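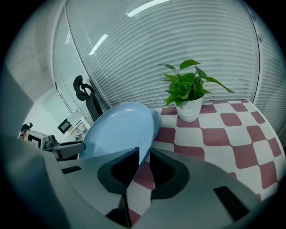 Second-hand kitchen market in Petura collects record sum

Saturday, December 24, 2022

The winter market of used kitchen things in Petura closed yesterday evening with the best result since it started. Visitors bought plates, pots, glasses and table linen for a total of 427 euros in the first hour alone, and over 165 families came during the day, the organisers informed.

The market took place in the old school hall on Binduler Street. There were 16 tables, two more than last winter. Most of the goods were given by people from the town and from the nearby village Sadevov, where a collection point was open during the whole month. Broken or very worn pieces were not accepted this time, after complaints from buyers in July.

The money will go to the kitchen of the Sung day centre, which cooks warm lunches for older residents. The centre wishes to buy a new oven, as the present one heats only on one side and the baking takes very long. If something remains, it will be used for chairs.

Whole sets of plates were sold first, already before ten o'clock. Single cups were more difficult to sell and many of them stayed on the tables until the end. They can still be taken for free from the school entrance on 2 January, between nine and noon. Visitors are asked to bring their own bags and paper for wrapping.

The next market is planned for July. Goods for it can be brought to the school hall from the spring, but please without electrical devices.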